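Sturent
Home / Workcell supplies / Rules and documentation / Ganska Station Rules

Ganska Station Rules, tabletop edition
Part no. 581
£109 per station, excluding VAT
In stock. Orders placed before 2pm leave us the same day, Saturday excepted.

Every lab that collects demonstrations with hand-held grippers has a set of rules. In most labs they live in the head of whoever has been there longest, and they change slightly after lunch. Ganska is the same set of rules, written down, printed on card and fixed to the station where operators can see it while their hands are full.

It covers tabletop sorting and placing work done by a seated or standing operator with a gripper in each hand: cutlery into baskets, rods into racks, lids onto things that want lids. It does not cover powered arms. For those you want our Løken series, which is longer and uses the word "shall" a good deal more.

What the rules say

The tabletop edition has 8 rules, one to a card. We are often asked whether they can be seen before buying, and since they are hardly state secrets, here is the short form.

Rule 1. Reset to the drawing. Each task has a start layout, and the layout has a drawing. "Much the same as last time" is not a layout.

Rule 2. Check the fingers before the first take. Look at the pads for chips, look at the pivots for play, open and close fully twice. A chipped pad gets logged. Whether it also gets replaced depends on the task, and the card has a box for saying so.
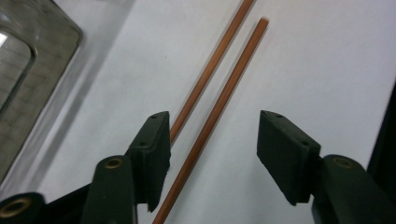 Thin stock deserves a word under Rule 2, as it gives more trouble than anything else we see. Rods roll. They also sit so low on a smooth surface that an operator will lean, squint and approach at an angle no one would choose twice. The card asks for a level top, a matt finish and a full-width opening before the approach begins. If a rod moves before it is touched, mark the take and carry on. Please don't blow on it.

Rule 3. One object per gripper. Scooping up two because they happened to be close is efficient, and it is also a different task.

Rule 4. The idle hand stays in view. If only one gripper is working, the other is held open over the work surface, clear of the objects. It does not go in a lap, behind a back or round a mug.

Rule 5. Every object has a home and the home has a side. Left, middle and right are taken from the operator's chair. We wrote this after a long telephone call with a customer whose supervisor sat opposite.
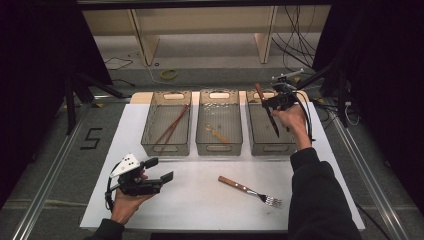
Station 5: knife into the right-hand basket, fork on the board, left gripper open and empty.

Rule 6. Sharp things go in point down and slowly. Let go when the tip is inside the container, and keep the other gripper out of it. The speed of an operator who is pleased with how the morning is going is too fast.

Rule 7. Mistakes stay in. A dropped spoon is picked up with the gripper, from where it fell, during the same take. A spoon on the floor ends the take. A spoon put back by hand, quickly, in the hope that it won't show, will show.

Rule 8. Stop on the clock. Sessions have a finishing time, and the operator puts the grippers down when it comes, including when there is just one fork left. There is always one fork left.

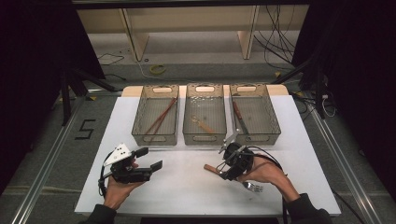 Cutlery is the task most customers start with, so the pack includes a worked layout for it: three baskets in a row along the far side, the loose pieces nearer the operator, one kind to a basket. The layout deliberately leaves a decision open, which is what to do when there are more kinds of cutlery than baskets. Write your answer in the space provided before the session. Two operators who each settle it privately will settle it differently, and you will find out in August.

In the pack

8 rule cards, A5, wipe-clean, punched for hanging
1 layout drawing for cutlery and 1 blank
1 pad of session sheets
1 floor numeral stencil, digits 0 to 9, for use with ordinary tape
1 supervisor's booklet, which repeats the cards at greater length for people who like that

Grippers, baskets, rails and cutlery are not included. Customers who have telephoned to ask about the spoon will have to find their own.

Fits

Any table or board with a clear edge to hang the cards from. For stations built on the Gusura bench, order adaptor clips (part no. 747), as the Gusura edge is thicker than it looks and the standard hooks fall off it during takes.

Questions we get

Can we change the rules?
Yes. Cross out ours, write in yours, date it and put your name to it. The cards take permanent marker. What we'd ask is that every station gets the same crossing-out.

Is it a recognised standard?
No. It is a house standard that we happen to sell. Your own safety assessment comes first, and where the two disagree, follow the assessment.

Do we need one per station?
The cards are meant to be read from the chair. If your operators can read A5 from across the room, one will do.

Returns
Unopened packs within the month. Packs with writing on them are yours, along with the rules you wrote.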